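Lists > Packing and Shipping > Cartons > Thread: Flap order on the Pristmont cartons
Last updated November 2021

From: Razia Lashari
To: packing list

Hendrik Ngcobo wrote:
> The 100 cartons from Urkwood are here. Do we keep the old
> flap order (short pair first, then long pair), and is one
> strip of tape on the center seam enough? Gostov sent 4 back
> in February with the seam split.

Hendrik,

Keep the old order. Fold the short pair in first and press it flat, then bring the long pair over so the edges meet without overlap. If one flap rides over the other, open the box and square the corners before taping.

One strip is enough for contents under 40 lb. Over that, use one strip on the seam and one across each end, running down the side far enough to hold. The February returns had tape that stopped short of the end panel.

Scuffing on the outer face is no reason to reject a carton. A crushed corner is.

Flaps open, and the seam with the flaps closed:

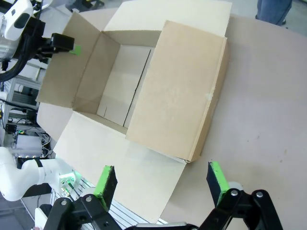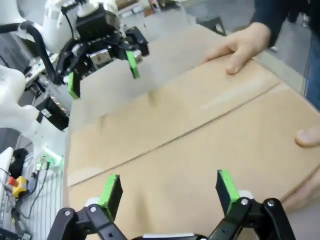
Wajid has asked whether we can order the next lot pre-scored. Urkwood will do it at a minimum of 1000, and we have no shelf space for that many before the Bukhari order ships. I will raise it again with Junaid after stock count. Until then, crease by hand along the existing fold.

Razia

2 replies
Shares: 0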